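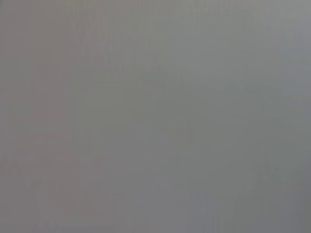 April, 16:40 Uhr
Eingetragen von: Paora Tamihana

Greifervergleich Reis, Fortsetzung. Zur Wahl stehen der alte Zweifinger von Manole und der durchsichtige Aufsatz aus Brudau, der laut Begleitzettel »universell« ist. Das war der letzte Universalgreifer auch, er hält inzwischen die Labortür auf.

Manole: fährt sauber an, schließt sauber, hebt sauber ab und bringt 2 g Reis mit. Nach 6 Versuchen abgebrochen, das Risotto wäre zu Ostern nicht fertig. Für Würfel und Dosen bleibt er trotzdem dran.

Handgelenkkamera läuft über den Flular-Controller, Belichtung von Hand auf Stufe 4. Die Automatik pumpt, sobald sich der Arm bewegt, und das kann bei einem Arm vorkommen. Stream kommt an, Zeitstempel passen, Bildnummer 477 ist in beiden Logs dieselbe. Am Inhalt müssen wir noch arbeiten.
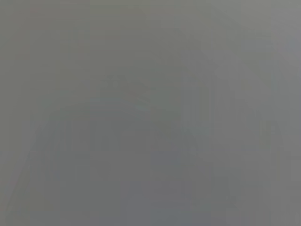

Handgelenkkamera: Grau in Grau, nichts Verwertbares.

Fürs Ausrichten über der Schüssel also bis auf Weiteres die Kopfkamera. Orkthorpe schreibt im Handbuch, man könne den Fokus »bei Bedarf« nachstellen. Bedarf ist da, die Schraube habe ich noch nicht gefunden.

Zum Brudau-Aufsatz: Anfahrt von schräg oben, knapp über dem Reis stoppen, dann erst eintauchen.

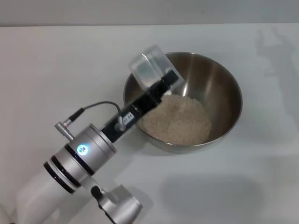 Eintauchtiefe bitte nicht im Skript fest verdrahten, die Oberfläche in der Schüssel ist nach jedem Hub eine andere. Wer morgen weitermacht: Kabel am Handgelenk vor dem Drehen prüfen, Waage vorher auf null, und die Körner vom Boden zählen nicht als Ausbeute, auch wenn es die Kurve schöner macht.

Offen: Fokusschraube, zweite Messreihe mit Brudau, neuer Reis.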